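Vuvia magnetic clip dish, my review after seven weeks

I bought the Vuvia dish in October from a small shop in Fandodley. It cost me more than I wanted to pay for such a small thing, but I was tired of finding paper clips in the carpet. My work is to prepare paper files for an accounting office, so every day I put clips on and take them off again.

The dish is round and heavy, with a magnet under the middle. The set comes with 200 colored clips of the same company. The clips are of medium quality. They hold 31 sheets of normal paper, I tried it, and after that they stay bent. The colors are nice and the paint did not come off on my documents.

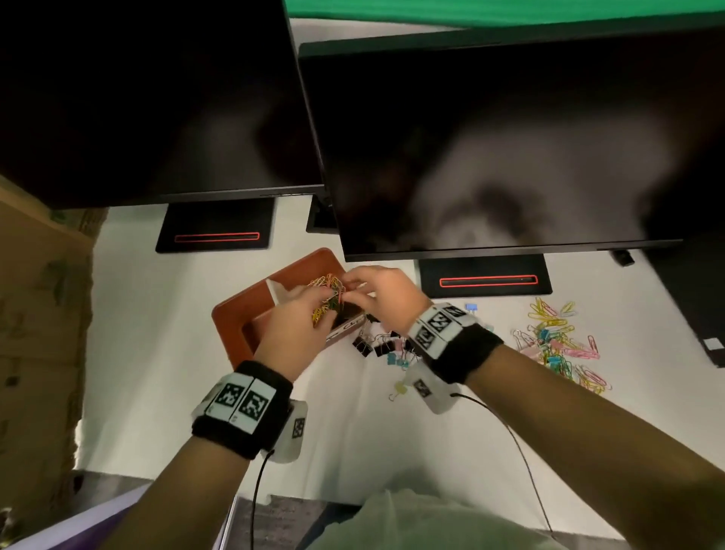

Does the magnet hold the clips if the dish falls down?

Most of them, if it falls from desk height. Mine fell two times and I had to pick up a few from the floor. With my old Ultel dish all of them went everywhere.

What I don't like is the opening. It is too narrow for my fingers, so I take one clip and four come together with it. I wrote to Vuvia about this and they answered politely that a wider model is planned. They did not say when.

The bottom has a rubber ring. On my desk it does not slide, but it left a gray line which I had to clean with alcohol.
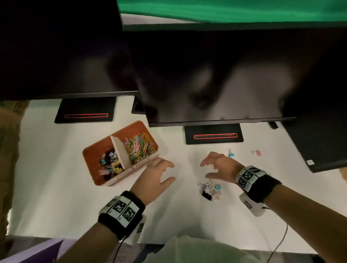

Also the lid is not included, you must order it separately, and for this price I think it should be in the box. My colleague has the Quispe one with a lid and a wider opening, only the magnet is weaker.

I give it four stars from five. If you use clips only sometimes, buy a cheaper one. For me it is good enough and I will keep it, but I will order my next clips from another company.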